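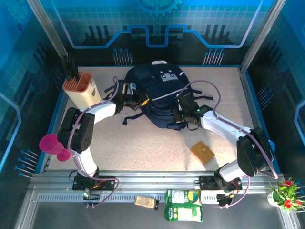 The backpack on the speckled worktop, Room 408, in the morning.

I went to the open day at Skenomura in May, together with my colleague Hemant Garg, with whom I share an office and also the interest in luggage. We both travel a lot for work and we both own too many bags. For this reason I was happy when I read that the house would open its rooms for visitors, with the subject "What we carry". I had expected mostly tables with brochures. There were brochures, but there were also many things which one could take in the hands and try.

From the station we took bus 62 and got out at the last stop. The way from there is uphill and the sign is small, so we first walked past the entrance and came to a place where they sell tires. A friendly man sent us back. At the reception they give you a paper badge and a plan of the building. The plan shows the floors in the wrong order, with the ground floor on top, and I noticed several other visitors who were turning it in their hands as I did.

The tour begins on the ground floor with the textiles. Jianguo Liang took our group through this part. He has worked with bag fabrics for a very long time and he speaks about them slowly and with much patience. On a long bench were pieces of canvas, nylon and a coated fabric whose name I did not write down. We were invited to fold each one, to crush it in the fist, and to look what remained of the folds. The canvas I liked most, but it is heavy. He told us that people always choose the canvas with their hands, and then at home they complain about the weight. I felt a little caught, for at home I have exactly such a bag.

He also let us sew a short seam on scrap material. Mine was not straight. Hemant made a good one and put it in his wallet.

Then we went up to the fourth floor. Room 408 was for me the most interesting part of the day, and it is the room of the two pictures in this report. It deals with the things that go together when a person leaves the house: the bag itself, a cup, small items of every kind. The walls around the worktop are blue and printed with gear wheels and lines like in an electrical circuit, and the worktop has a beige surface with fine gray and brown dots. My mother had a kitchen counter with almost the same pattern. On such a surface you lose every crumb and every small screw, as I can say from my childhood.

I had never thought before about how much depends on the straps of a backpack. Amber Dawber, who was in charge of this room, gave a talk of 20 minutes only about this. A backpack on a table does not behave like a box, she said. It leans over, it gives way when you press it, and the straps lie always where you want to put your hand. When you pack at home you hold it with your knees or you push it against the wall, and you do this without thinking. She asked us to try it with one hand, each with our own bag. I could not even close my zipper properly. A woman beside me gave up and laughed, and then a boy of perhaps ten years did it at the first try, with his elbow.

After this we spoke about the order of packing. I give here what I wrote in my notebook, in the form in which I wrote it:

Heavy things near the back, and in the middle of the height, not on the bottom.
Open the bag fully before you begin. Many people pack through a small opening and then wonder.
Loosen all straps first and tighten them when the bag is full.
Cups and other hollow things are not empty space. Put socks in them, or fruit.
What you need on the way goes in last, also if it does not look nice there.

About the last point there was a discussion. A gentleman in our group was of the opinion that an umbrella must always be at the side, outside, and that any other place is wrong. Amber Dawber let him speak and then wrote "umbrella: outside?" on the board.

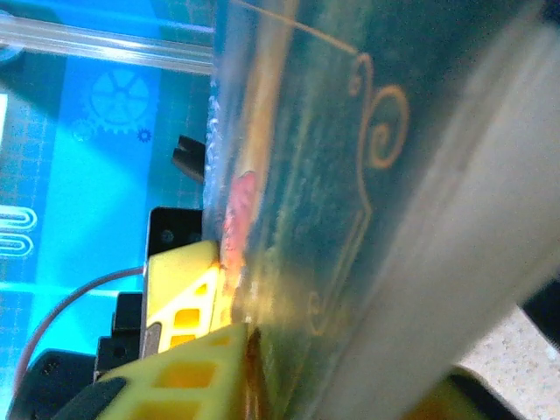

Cecilia Wumbei

The cup I want to mention especially. It is of clear plastic, with a rolled rim, and it has a decoration of thin curled lines in an orange-tan color, almost like an ornament on an old iron gate. I find it a pretty cup. With plastic cups I think normally of birthday parties and of the rubbish bag afterwards, and I would not look at them twice. After the talk I looked longer. The curls go over a good part of the side, and through the clear wall you see them together with what is inside, in this case something pink-red, so that the decoration looks a little different from each direction.

Light cups are hard to pack. This was the second theme of the room. If the cup goes in first, the other things press it flat or crack it. If it goes in last, it falls out as soon as one bends down to tie a shoe. The advice was to put it in the upper third of the bag with the opening to the side, and with something soft inside. I asked if it is better to stack several cups. The answer was yes, but with a sheet of thin paper between, otherwise one cannot separate them again on the picnic blanket. This I have tested since then at home with my own cups and I can confirm it. Without paper I needed warm water and some force.

We had lunch in the canteen, where the soup was good and the line was long. If you go, eat early. Next to us sat Geeta Rana from the repair workshop, and from her I learned that the part most often brought to her is the small plastic buckle on the chest strap. People step on it. She changes it in a few minutes, and then the owners stay and tell her where the bag has been. She said that she knows by now a lot about the airports of the world, although she herself does not like to fly.

In the afternoon we visited her workshop on the second floor. One could bring an own bag for repair, which I had overlooked in the announcement. Hemant had read it and had with him his old gray one with the torn pocket. He waited 40 minutes and got it back with a neat patch in dark blue. I used the time for the exhibition in the corridor, where old suitcases and school bags are shown with short texts. The texts are well written, but they hang low, and for tall visitors it is not comfortable.

Some remarks for those who want to go next year:

The entrance is free. For the repair workshop you should come in the morning and write your name on the list.
In Room 408 the chairs are few. Most of us stood during the talk.
The elevator is slow and small. The stairs are beside the textile bench, behind the glass door.
Bring your everyday bag, with the everyday contents in it. With an empty bag you will have less from the exercises.
The shop closes one hour before the building does. I learned this in front of the closed door.

What I missed was a part about small children's bags. I have two nephews, and each morning at their house is a struggle with lunch boxes that do not fit. I wrote this on the feedback card, and the lady at the reception read it at once, while I was still standing there, and said that her sister has the same problem.

On the way back the bus was full and we had to stand. I had my backpack on my front, with the zipper closed and the straps short, as we had practiced it, and the umbrella outside.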